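Keeping a white worktop white, and what to put on it

A white table is a lovely thing to have in a kitchen or craft room, and an absolute nuisance to keep nice. We've had ours through breakfasts, pumpkin painting and one very unfortunate beetroot, so I thought I'd write down what has worked for us, starting with the crumbs and working up to the plates.
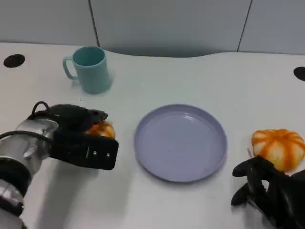

Crumbs first, always, before any water goes near the table. If you wet them they smear, and then you're chasing grey streaks about for the rest of the morning. I use a dry pastry brush, which gets into corners far better than a cloth does. Tiny dark specks like the ones near the teal mug are easy to miss when you're standing straight over them, so do bend down and look across the surface towards the window! If your table has cable holes at the back, brush away from those, or you'll be fishing toast out of the wires come September.

For the wash itself I mix 200 ml of warm water with 2 teaspoons of plain white vinegar and a tiny drop of washing-up liquid. Wring the cloth out well – it should be damp, never dripping – and wipe in long strokes from the back to the front. Then dry it with a tea towel. (Not for marble or any other natural stone, please, as vinegar will spoil the polish.)
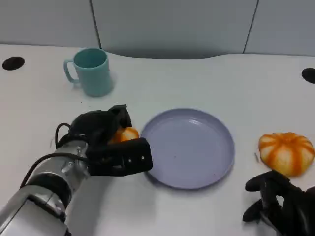
Lavender plate, teal mug and a touch of pumpkin orange on plain white.

I'm very fond of soft colours on white, and one bright thing to cheer them up. Toy squashes and pumpkins do nicely and can be put away in a shoebox until next autumn. Give painted ones a wipe with a barely damp cloth and leave them to dry for 60 minutes before you put the lid on.

Plates with a raised rim or rings want a soft brush now and again, because grease does love a groove. A baby's toothbrush is just the thing, and it costs next to nothing.
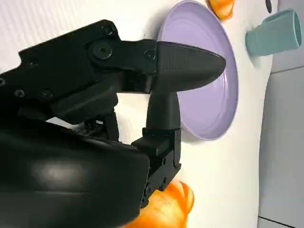 Rings on the inside of a plate: go round them gently with a soft brush.

Mugs I leave to soak for roughly 4 minutes with a spoonful of bicarbonate of soda, and the tea stains generally lift with a good rub. Don't forget underneath the handle.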